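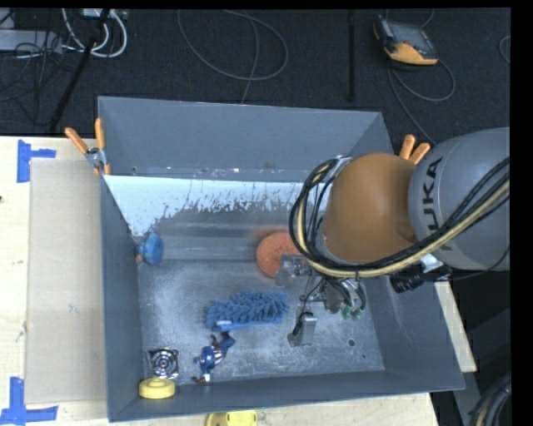 Romaniuk Bin Kit support
Ticket: Picks stall or miss near left wall, mixed small items
Product: Romaniuk Bin Kit with Zirkgate pick planner
Customer site: Dralarell, bench cell 8
Opened: May 2020
Priority: Normal
Status: Waiting on customer

Reported problem

Cell runs a KUKA arm with a two-finger gripper over a single grey metal bin. Planner returns "no valid approach" on items lying against the left wall. Items near the centre are picked at the expected rate. Customer has restarted the planner and the arm controller. No change.

Load at time of report: blue chenille-like duster or mitt, round orange disc with a rough surface, small articulated toy figure, square part with concentric rings, pale yellow rounded item, blue rounded item against the left wall. Bin held with orange-handled spring clamps, one each side.

Entry 1, support

Requested the planner log and the bin model file. Asked customer to confirm the clamp positions match the model.

Entry 2, customer

Files attached. Clamps are not in the model. We were told at install that they did not need to be.

Entry 3, support

Clamps on the rim do need to be in the model if the gripper can come within 60 mm of them. The install sheet for the older Feltside bin says otherwise and does not apply to this one. The Feltside bin bolts down from underneath.

The log shows 10 rejected approaches in the last cycle. Eight are for the blue item at the left wall. Reject code is 1000, wrist cable envelope. That code is not raised by clamps, so the missing clamps are a separate fault. Please fix both.

Steps:
1. Open the bin model and add the two clamps as keep-out boxes. Include the handles as well as the jaws.
2. Check the cable envelope setting. The default allows for a tight dress pack. Your bundle forms a wide loop around the orange joint, so measure the loop with the arm in the pick pose and enter that value.
3. Reload the model and run a dry cycle with the gripper open.

Entry 4, customer

Steps 1 and 2 done. Dry cycle completed. Left wall rejects dropped from eight to three on the next live cycle. Planner now prefers to come in from the right with the wrist rolled over. One new problem: it tried twice to pick the orange disc by its edge and slid off. The disc was half on the sloped strip and half on the floor of the bin.

Entry 5, support

Expected with the default surface map. The bin is modelled as a flat floor with vertical walls unless the slope is entered. An item resting across the strip and the floor is then given the wrong tilt and the fingers close off-axis.

Add the incline as its own surface. Set the back wall as sloping too. Do not use the auto-fit tool for this. Auto-fit reads scratched bare metal poorly, and the floor of your bin is well scuffed. Enter the corners by hand from the calibration probe.

For the three remaining rejects, send the wrist roll limit from the arm controller. If it is still at the shipping value the planner cannot use the full range.

Entry 6, customer

Incline and back wall entered by hand. Disc picked first try in the next two cycles. Duster also picks more cleanly, though it sometimes brings the toy figure up with it. Roll limit is at the shipping value. Are we allowed to change it without voiding the service plan?

Entry 7, support

Yes, within the range printed in section 10 of the kit manual. Raise it in small steps and watch the cable loop at each one. Stop if the loop pulls tight or touches the rim of the bin. If it does, the bundle will need to be re-dressed before going further.

On the duster lifting a second item: turn on the double-pick check under Grasp, Verify. It compares gripper load with the expected weight and is off by default. Each item needs a weight in the item list or the check is skipped.

Please send one full log after the roll limit change. Ticket will be kept open until it is received.

Internal note

Install sheet for the Feltside bin is still being shipped with this kit. Raised with documentation. Correction planned for the October revision.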